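Looking after a touring bike when you live in a small apartment

I've kept a loaded tourer indoors for years now, and most of what I know about it I learned by ruining something first. So these are my October habits, when the long rides stop and the bike comes inside for good.

Wash it before it crosses the doorstep! A bucket of warm water, a squirt of dish soap and an old sponge will do. I use 2 sponges, one for the frame and one for the greasy bits, and I cut a corner off the greasy one so I don't mix them up (I have mixed them up, and my nice cream paint went gray for a week).

Chain next. Wipe it with a rag until the rag stops coming away black, then one drop of oil per roller, spin the cranks backward, wipe again. My friend Miyuki Oshima got 4,000 miles out of her last chain this way and she rides in all weather.

The leather saddle comes off and gets a thin coat of dressing, top and underside. Go easy. Mine once soaked up half a tin and sagged like a hammock. Keep it well away from the radiator, and keep oily hands off the furniture while you're at it. 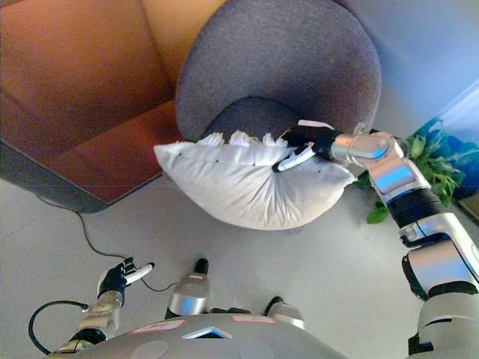
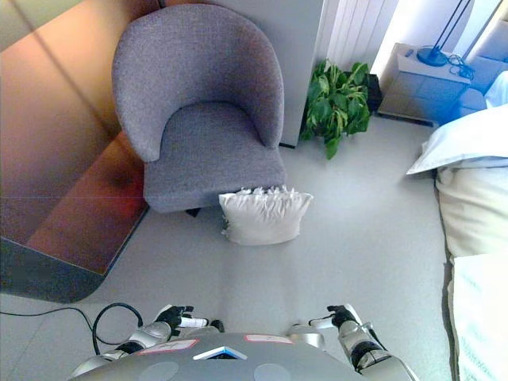
Racks and fenders shake themselves loose over a season, so go round every bolt with a hex key. Any that turn get a dab of grease on the threads and go back in snug. I keep spares in a jam jar, 2 of each size, and the jar lives in my left pannier.

Panniers should be empty, open and bone dry before they go in the closet. I left a banana in one once. Enough said!

Last thing, pump up the tires even if you won't ride until spring, and give them a top-up whenever you walk past and they feel squishy. If yours hangs from a hook by the front wheel, pop a bit of old inner tube over the hook so it doesn't chew the rim.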